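Stirnedero gripper kit, worth 800 for tabletop pick and place?
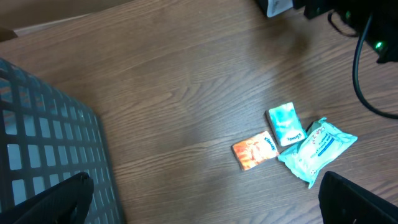 Galli, 22/09/2020

fletach_fan
Okay so I've had the two-finger kit from Stirnedero on my arm since July and I keep getting messages about it, so one thread for everybody. Tissue packs and a wet wipes pouch on the table, basket on the left, fingers open. That's my standard test and I run it way too often. Setup took me one evening (the manual is bad, the wiring page is worse), and the little camera at the wrist is the part I'd pay for again. You get both fingers in view the whole time, so you can tell right away when you're coming in crooked.

Last log was 153 picks. The Kleenex packs are easy. Wipes are where I lose time, the pouch folds up on you if you close too fast. I dropped the closing speed to 35 percent and it got a lot better.

wesley_bench
What did you do about the overlap? The teal pack is lying over the top of the wipes in yours. Mine drags the second item along every single time and I end up with both in the basket or both on the floor.

fletach_fan
Take the teal one first, straight down, then the wipes. If I go for the pouch first I get the same mess you do.

gridnut
I'm gonna disagree on the price. 800 for two black fingers and a camera is a lot! The Fletach kit does this for way less and you can swap the pads without taking the whole thing off the arm.

fletach_fan
I owned the Fletach, look at my user name lol. Loved it for boxes. On soft packaging the pads slid all over and I never got it dialed in. Also no camera, so add that to your math.

gridnut
Fair on the camera. Still think it's overpriced. And a shiny tabletop like that has to be messing with your vision, there's a big pale patch right across the middle.

fletach_fan
Some, yeah. I turn the exposure down in the evening. A mat would probably fix it but I like the wood.

wesley_bench
Tried the order you said, teal then wipes. Much better. Still crushing the pouch a bit at 35, going to try slower tonight.

tapeandzip
Does the kit come with the longer cable or is that extra? Store page says both things.

fletach_fan
Extra. Email them before you order, they took 2 days to answer me.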